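Zultden Tote Bags: README

A list of cloth shopping bags, with fields for fabric, straps, print, wear and folding.
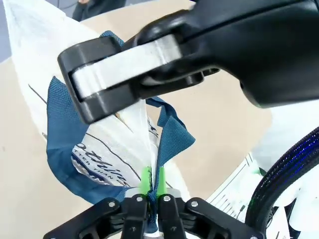
Cloth bags are hard to describe in a consistent way, and most of this file is about how the entries were kept consistent. A bag has no fixed shape. The same bag can be a flat rectangle in a drawer, a lump on a hook or a tall crumpled column when it is pulled upward. For that reason the entries describe the material and the parts first and the outline last, or leave the outline out. A white canvas bag with a blue strap is entered as exactly that, and a thin dark printed line on its panel goes in the print field even when the rest of the print can't be read. If light comes through the cloth, the bag gets "slightly translucent" in the weight field. How the bag was bunched or twisted at the time is entered under state and has no effect on the other fields.

What is in the list

The list holds 500 entries, one per bag. All of them are open-top bags made of woven or knitted cloth with at least one strap or handle. The bags came from households in Tretville and from a bin of unsold stock at the Mujić grocery on the same street as the workroom. Many are giveaways from book fairs, banks and seed companies. A smaller part were bought plain. A few were sewn at home, and these are the ones with the most notes.

Backpacks, drawstring sacks, mesh produce bags and anything with a zipper across the top were left out. So were paper bags with cloth handles. Insulated bags were in an early draft and were removed in July, when it became clear that the folding field meant nothing for them.

Files

bags.csv is the main table.
folds.txt gives the folding methods by short name, with written steps.
stains.txt is the word list for marks and damage.
removed.csv has the entries taken out, with a one-line note for each.
README.txt is this file.

The tables are plain text, comma separated, with quotes around any field that contains a comma. The first row has the column names. Empty means not recorded. The word "none" means someone looked and there was nothing to record. Please keep those two apart if you edit the files, as the first draft mixed them and it took a long time to fix.

Fields in bags.csv

id – a number with no meaning. Numbers of removed bags are not used again.

fabric – canvas, light cotton, jersey, linen, nonwoven, mixed, or unknown. "Canvas" is used for plain-woven cloth with a visible, even weave that holds a crease. Very thin cotton sold as canvas goes under light cotton if it can be handled for comparison. If it can't, the general look decides and the sure field is set to "low".

color – the main color of the body in one or two everyday words. Off-white, cream, ecru and natural were all used in the first round by different people for the same stock of bags. They are now "white" if they look white next to printer paper and "natural" if they don't.

strap_color – given only if it differs from the body. Blue, black and red straps on white bags are common. A bag with one strap of each color gets both, with a slash.

strap_length – short, shoulder or long. Short means it can only be carried in the hand. Long means it can go across the body.

print – what is printed, as far as it can be made out. Text is copied as it stands, including spelling mistakes. Lines, borders and shapes are described in a few words. Don't guess at a logo from a part of it.

weight – heavy, medium, light, or slightly translucent. No scale was used.

gusset – yes, no, or bottom only.

wear – words from stains.txt, most noticeable first.

state – flat, folded, hanging, filled, bunched, twisted, or stretched. More than one word is allowed.

fold – the short name of the method that worked best, from folds.txt.

sure – high, medium or low, for the entry as a whole.

note – anything else.

Folding methods

There are 5 methods in folds.txt. The one used most is "thirds": bag flat, straps laid down over the body, sides brought in to make a strip, then the strip folded from the bottom up. It suits canvas and anything else that holds a crease. Light cotton tends to open up again in the drawer, and for that there is "tuck", where the last fold goes into the open top edge.

"Strap wrap" uses the straps to tie the folded bag. It needs shoulder or long straps. It makes a neat bundle but leaves the straps creased, and bags stored this way for a season look it. "Roll" is for jersey. "Corner" is the triangle fold people use for plastic bags. It was included on request and works on narrow bags without a gusset.

Before any of these, shake the bag out and check the straps. A twist in a strap that gets folded in will still be there next time, and in heavier cloth it leaves a mark at the point where it turns over. Hold the top edge with one hand, run the strap through the other from one seam to the other seam, and lay it down. On bags with sewn-in gussets push the bottom out flat first or the fold will sit crooked.

Washing notes

Some bags were washed before being entered, at 30 degrees Celsius, with no softener. The note field says "washed" for these. Canvas shrank a little more in height than in width, enough that some straps looked longer afterward. We did not change strap_length on that account. Printed bags were turned inside out. Blue and red straps were tested on a damp white cloth first, and if the color came off, the bag was not washed and the note says "strap runs".

Ironing was not done. If a bag has sharp creases in its print, it came to us like that.

How the entries were made

Each bag was entered by one person and checked by another. The second person had the bag but not the first entry. Where the two didn't agree, they talked it over and the result was entered with sure set to medium or low. Fabric and weight had the most disagreement. Color was second until the printer paper rule. Strap length caused almost none.

Géza Hegyi wrote the stains word list and the first version of the folding steps. The steps were then tried by people who had not seen them before, and the wording was changed wherever they stopped and asked something. "Bring the sides in" used to read "fold laterally".

Known problems

The list leans heavily toward white and natural cotton bags. Dark bags are few and their wear entries are short, as marks don't show well on them.

The stock from Mujić is all unused, so a row of 20 entries near the end has "none" for wear and very little else to tell them apart. Leave these out if you want to look at wear.

Printing on the Fison bags cracks at the fold line. It is recorded as wear, though most people would say it is a fault of the ink. We went back and forth on this and left it.

"Bunched" and "twisted" are used loosely in state. As a rule, bunched is for the body gathered in folds and twisted is for cloth or strap turned around itself. Older entries don't always follow the rule. A bag can be both, with the body gathered at the top and a strap twisted at the same time.

The id column has gaps. See removed.csv.

Corrections and additions

Corrections are welcome, one bag per message if possible, with the id and the name of the field. For a new bag, send the fields in the same order as the table and leave empty what you don't know. A picture helps but is no substitute for the fabric field, which should come from someone who has handled the bag.

Please don't send bags. We have no more drawers.

Use

You may copy, change and share the files. Keep this README with them and say what you changed. Text printed on the bags belongs to whoever made it and is copied here only to tell one bag from another.

Last changed 25 August 2018. Gusset values fixed for the linen entries, "strap runs" added to the word list, two folding steps reworded.

Contact the Zultden list | © Zultden, Tretville | Back to top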